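Two Arms and a Small Kitchen: What It Costs Before the First Plate Is Moved

When Hanne Overgaard opened her spreadsheet for me, the first line was not the robot. It was the worktop. She is responsible for equipment at Wamuvura, a company that runs serviced flats for people who stay a few weeks or a few months, and for more than a year she has been planning to buy a pair of robot arms for one shared kitchen. The robot came on line nine.

"Everybody sends me the price of the arms," she said. "It is a nice clear number and I like it. Then I ask what is under the arms, and there is a long silence."

I have written about kitchens for many years and about machines only for a short time, so I came to this subject with the eyes of a person who wants to know where the bin goes. I think these are good eyes for it. Most of the money that people lose on a project like this is lost on things of that kind: the height of a cupboard, the side on which a door opens, a socket in the wrong place.

The plan at Wamuvura is modest. The arms should clear bowls and plates from the counter, wipe it, and put the clean things away in the evening. They will not cook. Overgaard was strict on this from the start, and she wrote it in the first sentence of the paper that she gave to her directors. A supplier who visited in November offered her a frying programme at a reduced price. She thanked him and asked again about the bowls.

Simulation comes first

Before any arm is ordered, the kitchen is built in a computer. This part of the work is done by Bình Kiều, an engineer at Vernance, a small office which makes simulated rooms for companies that are thinking about automation. He measures the real room for one day. After that he needs several weeks to make a copy in which two arms can be moved, stopped, and moved again without breaking anything.

In Kiều's copy there is a compact corner kitchen with dark upper cabinets, a gas cooktop and a white hood, and the two arms come in from the side where a person would stand. He showed it to me on a rather old monitor. He has many versions of it, and the differences between them are sometimes so small that I could not find them without help.
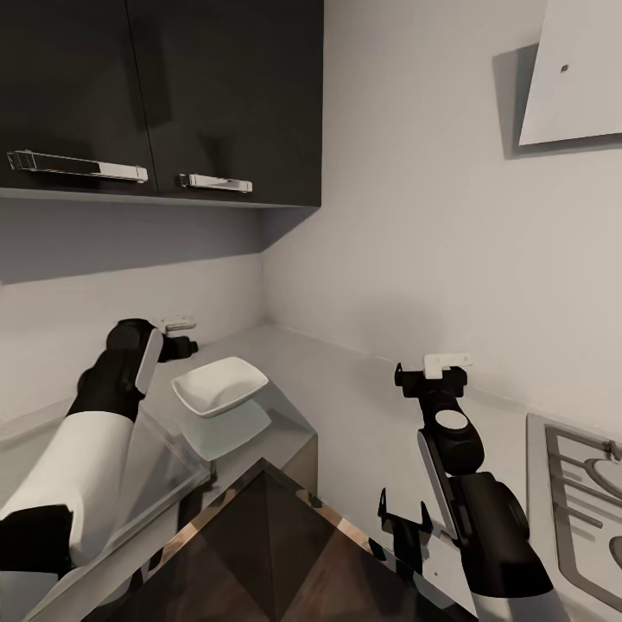
The question which he tries to answer in each version is simple to say: can both arms reach what they must reach, and can they do it at the same moment? A reach figure in a catalogue is measured in free air. In a kitchen there is a wall behind the counter and a hood over the hob, and there are cabinets where the elbow of the arm would like to be. An arm that is long enough on paper may arrive at the back of the worktop in such a poor position that it cannot close its gripper around anything.

Kiều told me that corners are where his clients change their minds. With one arm, a corner is often possible. With two, the elbows must be planned like the elbows of two cooks who share a narrow kitchen in a restaurant. Sometimes the answer is to move the base of one arm a little to the side. Sometimes the answer is a shorter arm, and the client is pleased because a shorter arm is usually cheaper.

He is also open about what his pictures cannot say. Objects in a simulation do not always rest where they should, and a bowl can stay in the air above a counter until somebody corrects the numbers. Grease is difficult. Wet surfaces are difficult. A client who has seen a very smooth film of a simulated kitchen will expect a very smooth kitchen, and Kiều prefers to show his unfinished versions for this reason.

The budget, line by line

Overgaard allowed me to describe her budget but not to print all of it. The arms and their grippers together take less than half. I was surprised by this, and she told me that her directors were surprised also.

The simulation work is a separate line. Vernance charges by the day, and for the Wamuvura kitchen it quoted 225 hours in total, including the measuring and two rounds of changes. Overgaard first considered this too much. She changed her opinion after the second round, when it became clear that the mounting frame had to be turned. To find that out with a steel frame already on the floor would have meant a new frame, and a delay of perhaps a month for the residents on that corridor.

The frame itself costs 1434 euros, made to measure by a local workshop called Bodula. The price includes the fitting but not the floor repair afterwards. She advises other buyers to ask about the floor. Old kitchens have tiles that were laid for feet and chairs, and a base that carries two moving arms must be fixed to something which does not move at all.

Then comes electricity. The arms in her plan need their own circuit, with a switch that a person can reach without putting a hand between the arms and the wall. Wall sockets at the back of a worktop are very convenient for a kettle. For a machine that works over the same worktop they are less good, for the cable lies exactly in the working area. The electrician asked roughly 770 euros for the new circuit and the switch, depending on what he finds when he opens the wall. It is the only line in the budget for which she could not get a fixed price.

After this follow the lines that many buyers forget. There is insurance, which took her eleven emails. There is training for the staff who clean the building, and they are paid for those hours. There are spare fingertips for the grippers, since fingertips wear out in the same way as the soles of shoes. And there is a set of new dishes.

The dishes deserve a paragraph. Wamuvura had in its kitchens the usual mixture that collects in shared houses, with mugs from banks and plates from four different decades. A gripper can be taught to handle such a mixture, but each new shape costs time, and time is invoiced. Overgaard calculated that it was cheaper to buy one family of plain dishes for the whole kitchen. She chose a bowl with a rim that leans slightly to the outside. The edge gives the fingers something to hold. Her residents were asked, and they did not mind, except for one gentleman who has kept his own mug in his room ever since.

Lease or buy

I asked both of them whether it is wise to buy at all. Prices are moving, and the arm which is modern this year can look heavy and slow in three years.

Kiều is in favour of leasing for a first project. He had a client, the catering company Bạch, which leased a pair of arms for a preparation kitchen and returned them after the first term. The arms were good, he said, but the menu had changed and the work had moved to another room. A company that had bought them would have tried to find some work for them, and he has seen what happens then. People begin to carry things to the robot.

Overgaard has decided to buy, and her reason is mostly a matter of accounting. Her firm can spread the cost of its own equipment over several years, while lease payments come from the same pot as repairs, and this pot is small. She has, however, written a condition into the order. The arms must be delivered with the software in a form that another company can maintain. Two suppliers refused and are no longer on her list. She considers that this was the most useful sentence in the entire document, and she wrote it late in the evening when she was annoyed.

For the service contract she recommends reading the part about response time very slowly. "Next working day" may be counted from the moment of the call, or from the moment when the supplier agrees that there is a fault. She has seen both. In a shared kitchen the difference is a weekend of dirty bowls.

How long to wait

When a buyer asks Kiều for a schedule, he gives one for the building and another for the arms, and he asks them to be careful not to mix the two. The arms have a delivery time that the maker prints on the offer. The building has a delivery time that depends on the electrician, the floor and the neighbours. In his experience the second is longer, and it is wise to start it first, even before the order is signed. A good circuit and a level floor are not wasted if the project is stopped.

Overgaard followed this advice. The floor at Wamuvura will be opened before the arms are paid for, and the dishes are already in use. She keeps a small reserve for the things that the simulation could not show, and she did not want to tell me how large it is, because her suppliers also read magazines.

On my way out she took me through the kitchen itself. A resident was making tea and asked when the robot would come. Overgaard said that first they must fix the floor. He nodded, and asked if at the same time somebody could look at the tap.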